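Unidad 5. Unión por encaje en bloques de gran formato

Apuntes de la asignatura Materiales y montaje en el aula infantil. Prof.ª Şükran Dönmez, Escuela de Magisterio de Rirkmont.

5.1 Principio de retención

La unión entre dos bloques tipo Duplo se obtiene por interferencia: el tetón cilíndrico de una pieza entra en el alojamiento inferior de la otra, algo menor que el propio tetón. La deformación elástica de las paredes genera la presión de contacto, y el rozamiento hace el resto. No interviene ningún adhesivo.

5.2 Dirección de montaje

El encaje tiene un solo eje, el de los tetones. Conviene distinguir entre el eje de la pieza y la vertical de la mesa: un conjunto tumbado conserva su eje de unión, ahora horizontal. En los ejercicios se indicará siempre la orientación respecto al bloque.

5.3 Separación

La tracción pura según el eje exige más esfuerzo que una ligera flexión alternada. Para niños pequeños se recomienda la segunda. Sujetar por las caras laterales, nunca por un borde impreso.

5.4 Piezas de contorno curvo

Las piezas redondeadas ofrecen menos superficie plana de agarre que un bloque prismático. Al combinarlas con un ladrillo recto, el conjunto resulta asimétrico y la presión de los dedos tiende a desviarlo. 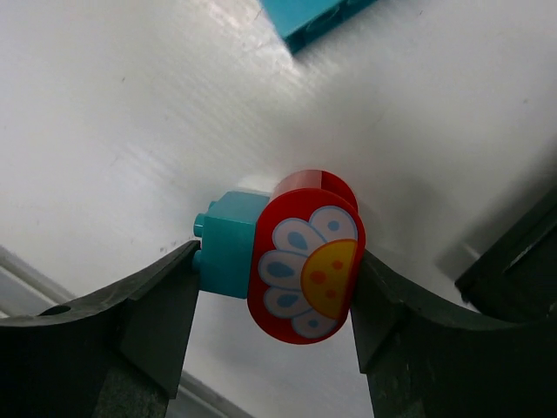 En las piezas decoradas, la impresión fija además una orientación de lectura. Si el motivo es parcial, como media flor, el alumno suele buscar la otra mitad antes de comprobar el encaje; anótese el orden en que lo hace.

5.5 Práctica

Caja 41 del armario Khumalo. Cada pareja dispone de 40 minutos, aproximadamente, para montar, girar y separar cinco conjuntos de dos piezas. Entregar la ficha con un croquis del eje de unión.

Contacto: despacho 3154, Rirkmont | © Departamento de Didáctica | Volver arriba

Comentarios

Noémie Wong: ¿El croquis va en planta o en alzado?

Doğukan Oral: En alzado, según la ficha. Falta la escala en el apartado 5.5.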